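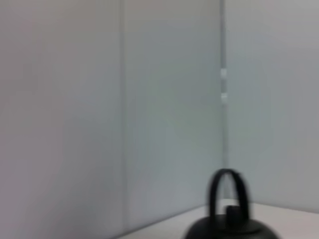

Notebook, September, kettle bench

09:20. Started on the handle and lid question that Beatrice left open at the end of the last page. Her complaint: with the black kettle full, the lid knob gets too hot to hold before the water is poured, and the handle arch leaves too little room to get at the knob with a cloth. She wants to know whether that is the kettle or the way we fill it.

Kettle under test is the all-black one with the tall arched handle over the lid. It stands on the off-white top near the wall corner, where it has stood for every run so far. I have not moved it between runs except to the hob and back, so that cooling figures can be compared with Soo-ah's from the first series.

Method as before. Fill by mass on the Tarkska balance, lid on, heat on the small plate at setting 6 until the probe reads 90, plate off, kettle back to the bench on the cork mat, then read water, knob and handle crown until the water is down to 60. Probe goes in through the spout so the lid stays shut. Knob and crown are read with the contact thermocouple, held on for a count of ten.

Run 11. Good run. Knob warmed slowly at first and then quickly once there was steam under the lid. Crown of the handle stayed comfortable to a bare hand throughout. Legs of the handle warm near the lid, as expected.

Run 12. Discarded. Thermocouple slipped off the knob twice. The top of it is slightly rounded and the tip does not want to sit there. Taped it for the next one.

Run 13. Tape held. Knob peak was a little above run 11, which may be the tape keeping the heat in. Will need one more with a bare knob and a clamp if Tae-yang can spare the small one from the Fandik rig.

11:40. Mass check. Kettle, lid and water together came to 2,424 g before run 13. Same kettle after the run was lighter by less than the balance drift, so evaporation with the lid shut can be left out of the sums. Hye-jin had argued for including it. She has seen the numbers and is content to drop it.

Note on the matt finish. Afaf asked whether a black body cools faster on the bench than the polished one from Katelix. On paper it should, by radiation. I cannot say from these runs, as the polished kettle has a narrower base and a different lid. To answer it properly we would need two of the same shape. Not ordering a second one for this.

Note on draughts. The walls behind the bench keep the worst of it off, but the cooling curve in run 11 has a kink in it at the point when the corridor door was propped open. Door to stay shut during cooling. I have put a label on it.

Handle clearance. Tried the cloth problem with the kettle cold. Folded tea towel, one hand, lid off and on again. It can be done from the side if the cloth is folded once. Folded twice it catches on the handle leg and the lid tips. Beatrice folds it twice. A cork or wooden knob would cure the heat but would need to be no taller than the present one, or the knuckles touch the arch on the way out.

14:10. Cut a trial collar from the Shim offcuts to go under the knob and keep it off the lid. First one too thick, the thread would not catch. Second one went on but the knob turns with it. Left it overnight in the clamp with a dab of the high-temperature adhesive. Do not boil this kettle until the adhesive has had its full cure time.

To do:
Bare-knob repeat of run 13, with clamp.
Same fill with the collar fitted.
Ask Soo-ah which plate she used for the first series. Her sheet says small, her heating times look like the large one.
Descale before the next series — there is a ring at the water line inside.
New cork mat. The present one is scorched on one side and rocks.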